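Review: Trilgate hand and arm, open day demo at Stustport

Posted February 26, 2021

Quick one, typing this on the train. Went to the Trilgate open day at Stustport, mostly to see the hand work a switch cabinet. We have old panels at Gurncombe and no money to replace them, so anything that can turn a knob at 5 in the morning gets my attention.

Parking bad. Coffee fine. 40 minute talk before anyone let us near the thing, could of been ten. Slides all about the roadmap, next release in May, etc.

Then the demo. Normal gray cabinet doors, real buttons, real lamps, not a foam mockup. Good. Jointed fingers, black arm. Operator picks a control off a list, arm goes to it. 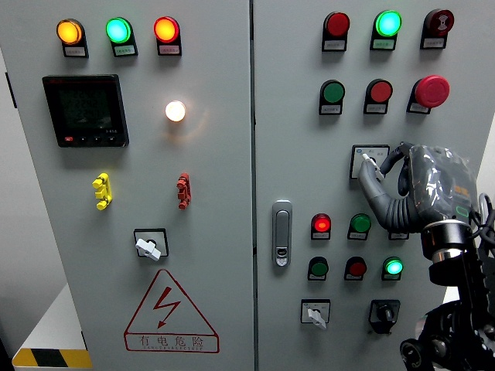 Selector switches are what I cared about. Buttons are easy, any stick can push a button. A small lever needs a fingertip in the right place and then a turn, and I saw it do that cleanly more than once. One miss, it backed off and tried again by itself. Slow though. My guy would be done and back at his desk.

Pluses: gentle, didn't slam anything. Stops when told. Software screen is readable, big text, no menus inside menus.

Minuses: hand blocks the neighboring controls while it's working, so you want a second camera. Wouldn't let it near a crowded panel without one. Setup is 400 dollars a day for their tech and they coudn't say how many days. Nobody would quote the hand on its own either.

Saw the Valcárcel unit last year. Faster, but a plain two-finger grip, and it hated small levers. For panels I'd take this one.

4 out of 5. Would go again, skip the talk.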